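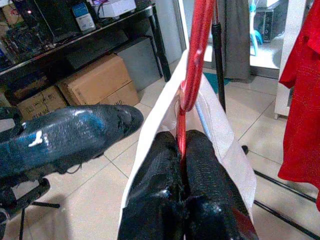 The bag round: black fingertips closed on the red handle.

Laundry trial gives the cheap fingers the edge, to the annoyance of the expensive ones

Robotics workshop Tedalon has finished a month of picking up clothes and putting them down again, and says the plainest gripper fingers in the building did the job best. The result was shared with customers at the end of March in a short note headed "Interim", a word the firm has been known to leave on things for a long time.

The trial set 3 types of fingertip against each other on the same pair of arms: a hard moulded tip from the catalogue, a soft ribbed one from the finger maker Clarnetti, and a narrow tip cut in-house and covered by hand with something grippy from the parts drawer. The jobs were household ones. Lift a shirt, turn over a pair of jeans, put a garment near a hanger, get hold of a bag by its handle. An operator drove the arms throughout, so the machines were spared any blame for decisions.

By the close there were 1662 logged grasps. The home-made narrow tip held on to the cloth long enough to count in the largest share of its attempts. The Clarnetti tip came second and the moulded one third, although the moulded one did best on handles, where there is something solid to squeeze and very little to think about.

"We had bought the ribbed ones specially," said Man-sik Kwon, who ran the bench. "They are lovely to hold. I would recommend them to anybody who wants to hold one."

Clarnetti disputes none of the numbers but has a view on how they were reached. Its applications engineer, Märta Amundsen, told us that the ribbed tip is meant to be run at a lower closing force than the one Tedalon chose, and that squeezing it flat "rather removes the ribs from the discussion". Tedalon ran all the fingers at the same force on purpose, to keep the comparison fair. Both sides have a point, and both have now made it in writing several times.

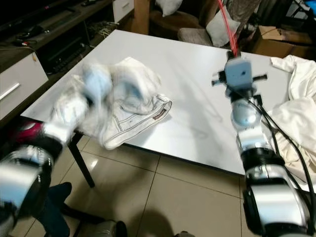 Denim was where the three types parted company. A thin shirt will forgive a sloppy approach, because a tip pushed into it will usually come away with a pinch of something. Jeans are heavier, and they slide off in a lump and take the grasp with them. Left in a heap on a glossy white table, with the belt loops along one side and the little brown patch by the waistband, they offer some inviting bits of stitching and a great deal of plain cloth that is thicker than it looks. Kwon's operators soon learned to go for the seams. The narrow tip could get under one from the side. The ribbed tip tended to shove the whole garment along in front of it, like a man moving a dog off a sofa.

There was also the question of what the other arm should do while all this was going on. The trial rules allowed either arm to make the first grasp, and the second arm could join in only when the cloth had left the table. In the logs this produces long stretches in which one arm works and the other attends. Soo-ah Ham wrote the rules and defends them, on the grounds that two arms pulling at one garment tell you very little about either set of fingers and quite a lot about the garment. She concedes that the waiting was dull to sit through.

Cameras were compared too, if less thoroughly. Each arm carried a small one at the wrist, and a wider view came from head height. Operators were asked after every session which they had relied on. Most began the month by swearing by the wrist view and ended it admitting that they looked at the other one. Close up, a fingertip over pale cloth is a very good picture of a fingertip. The cloth goes soft as soon as the arm moves at any speed, and depth has to be guessed from shadows. All the cameras ran at 30 frames a second, and Tedalon would like to try again with something faster before it says anything rude about the lens.

The awkward case was white fabric on a pale surface. From above, an operator could generally make out where the shirt stopped and the table began. From the wrist, people tended to close early and lift nothing, or else press down until the arm complained. The note suggests a darker table. It was thought too simple to put in the summary and appears on the last page, under cable routing.

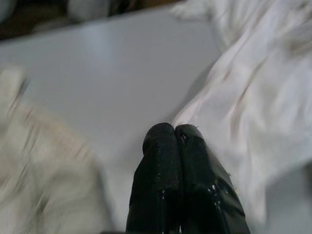

Why test with soft clothes when most grippers are sold for boxes and machine parts?

Clothes have no fixed shape, so they show up differences between fingertips that a rigid part would hide. Two sets of fingers that score the same on a block of metal can behave quite differently on a shirt, and anyone thinking of using a robot in a home or a laundry needs to know that before buying.

That was the commercial reasoning, at any rate, and it has attracted at least one interested party. Hestico, which sells arm controllers and would like to sell more of them, lent its newest unit for the second half of the trial. It replaced a Wainwright controller that Tedalon had been using for so long that its manual exists only as a photocopy.

The newcomer was quicker to respond, and the operators noticed at once. Ye-rin Ham, who drove the largest number of sessions, likened the older box to steering a narrowboat: you make your wish known and then wait to see what becomes of it. With the Hestico unit the arms went where she pointed them. They also went there when she sneezed. After some adjustment of the settings the sneezing problem was reduced, and so was a portion of the quickness.

Grasps did not improve much with the new controller. Tedalon had expected a clear gain and had left a space for it in the note. What did improve was the time taken over each job, and how people felt at the end of a session. Sixty-five per cent of the operators' written comments on the older unit mentioned their shoulders. The note gives that figure without remark, as 65, in a table otherwise devoted to closing force.

Ye-rin Ham's own preference was for the new controller on the rail work and the old one on the table. Hanging calls for a lot of small corrections while both arms hold something up, and any delay between the two sides shows as a sag in the middle of the shirt. On the table, she said, a bit of slowness kept her honest.
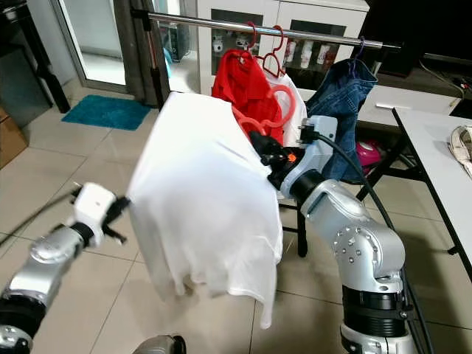
The others were less fussy and simply wanted the newer one all the time. Hestico is understood to be pleased with the majority view and has asked whether the bit about the table might be moved to an appendix.

Rail work was also the part of the month that overran. Getting a garment off the table is one grasp, or two if the first is poor. Getting it as far as a hanger means holding it by the right places, and those places have usually folded themselves away by the time they are wanted. Regrasps were counted as new attempts, which swelled the total and did the moulded tip no favours. Kwon wanted them counted separately. Soo-ah Ham did not, and it was her spreadsheet.

Wear was the one heading under which the winner did badly. The hand-applied covering on the narrow tips lifted at the sides and had to be replaced more than once during the month, and each replacement came out slightly unlike the last. Sun-ja Yeom, who did the wrapping, has been asked to write down how she does it. Her first draft is said to run to a single line, and to contain the phrase "until it looks right". The Clarnetti tips finished the month in much the condition they started it, a fact that Amundsen mentioned twice.

Tedalon plans a second round with the ribbed fingers at the force their maker recommends, a darker table, and bath towels added to the list. The Wainwright controller will be kept on the bench for comparison. Customers who want the full log can ask the workshop for it, though they are warned that the column headings changed halfway through the trial and that the key to the earlier ones is still being typed up.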